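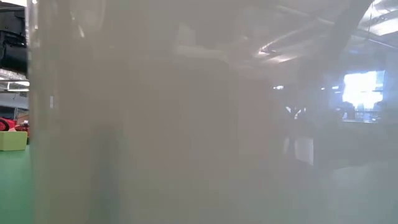

Frosted plastic, the default choice for keeping anything these days.

Every June my street fills up with other people's plastic. The tubs come out of the loft, get looked over, and go back up with one more added. I have started to doubt the whole business of storage.

The shops say a tidy home begins with a matching set. Tosia will sell you 20 boxes with lids for a price that looks fair until you ask what you were going to put in them. Gollik does a course on it, with 101 tips, most of which are to buy a divider. I did the course. Tip 25 was to label the labels drawer.

Arash Ansari, who cleared his mother's house last year, told me he opened box after box of cables for machines she no longer owned. She had paid to keep them, too, in a rented unit at Nuken that came to 2,000 pounds by the end. Was she organised? By the standards of the course, very.

I don't believe a box makes a decision for you. It puts one off, and the cloudy sort are worst, as you can nearly see what you've got and so never take the lid off. My neighbour says I'm being unfair and that her Christmas things have never been in better order. Perhaps so. She has also just ordered a shed.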